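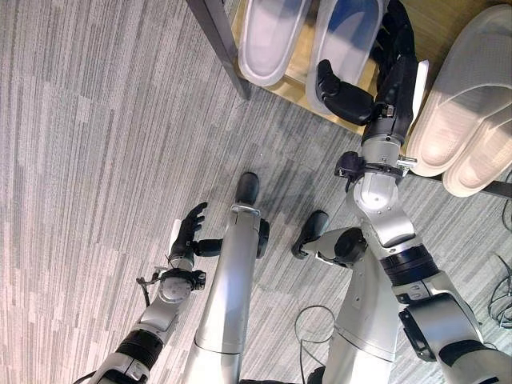
Slippers, on the shelf, mid-morning.

June
By Freya Bickerstaff

The Dullilo came to the Bostham office with a binder, and the binder said it would relieve staff of low-value tasks. Ekaette Aliyu had been doing the low-value tasks for 13 years and had thought of them as the job.

"It's going to do the slippers," said Babatunde Akpan, who managed her, in the voice of a man announcing a birth.

Clullus was a shoes-off company. The founder had been to a spa once. Every visitor got a pair at the door, and every evening Ekaette put them back on the rack, toes however she liked, in a little under 3 minutes. The Dullilo's first attempt ran until lunch. Yuxi Tang from engineering sat cross-legged on the carpet beside it with her laptop, saying "good, good" the way you would to a horse.

"What do I do while it does that?" Ekaette asked.

Babatunde looked in the binder. "You're the Slipper Flow Supervisor."

"Is there more money?"

"There's a lanyard."

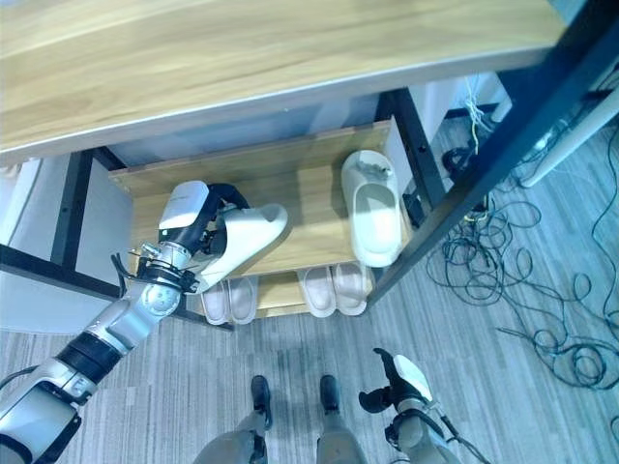

White on the upper shelf, beige on the lower.

She wore the lanyard. She learned to say "regrasp." She learned that a slipper had a pose, and that hers had been inconsistent. By four in the afternoon she had opinions about thumb placement and had shared most of them with Yuxi, who typed them all in and gave her no credit.

The odd part was the visitors. They used to walk past her with a nod. Now they stood in their socks and watched the robot, and because it was slow, they talked to her. A man from Olaniyan told her about his divorce. Fatima Nnaji from payroll, who had not come downstairs since the merger, came down every day with a sandwich.

"It's very restful," said Fatima. "You never were."

When the invoice arrived, it was for $835, for one finger. Babatunde read it twice and asked Ekaette whether she still remembered how to do it by hand.

"I'd have to check with my supervisor," she said, and turned her lanyard over to look.
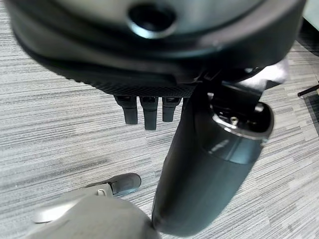 Who puts the slippers away when the Dullilo is out for repair?

Ekaette does, at the supervisor's rate, which is the old rate.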